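Boats > Buying Used > Questions

We use cookies to remember your settings. Accept | Manage

Used Cruiser FAQ: What the Listing Leaves Out

Is the Plullow 2 worth the extra money over a Kutar?
Depends who you ask, and the broker earns more on the Plullow. I've spent time on both. The Plullow is quieter at the helm and has a better shower. The Kutar is easier to work on. Whether that adds up to the price gap is your call, but ask for the service bills before anyone starts in on "pedigree."

The ad says 476 engine hours. Should I believe it?
Believe it when the logbook agrees. Hour meters get replaced, and the new one starts at zero. Low hours on an old boat can also mean it sat for years with the same fuel in the tank, and I'd take a well-used engine over that one.

What does "recently surveyed" mean?
Very little. Ask who paid for the survey, what month it was done, and whether the boat was out of the water. If all you get is a one-page summary, hire your own surveyor.

Can it really cruise 118 miles on a tank?
In flat water, with a clean hull, two people aboard and no gear, maybe. Plan on less. I don't know any owner who gets the brochure number with the water tank full.

Malteo says its hull coating lasts for years. Does it?
I've heard that from people who sell it. The owners I've talked to are split, and the happy ones mostly keep their boats in cold water. Get the warranty terms in writing and look for the part about yearly inspections.

Is real wood trim in the cabin a plus?
It looks good at a boat show. After that it's upkeep. Pale wood shows less wear from sun than dark wood, or so I'm told by the people selling pale wood.
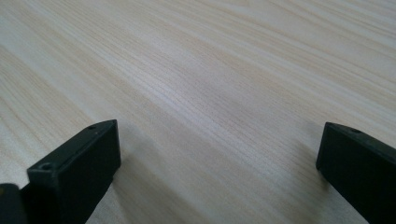
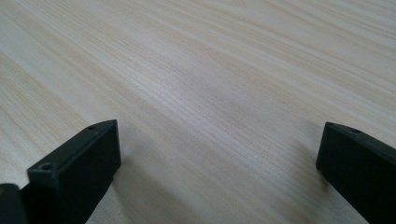
Pale wood, fine grain.

Lift the cushions and check the trim under the windows and around the hatches, where leaks show up first. If a seller has refinished only one corner of the cabin, ask what happened in that corner.

Do I need the Saithong stabilizer package?
Try the boat without it first. The sea trial should be on a choppy day, with the system switched off for at least half the run. Sellers hate this.

How long should I wait before making an offer?
I give it 72 hours after the viewing. "Another buyer is flying in" is a line I've heard at every price level.

Back to top | Contact | Terms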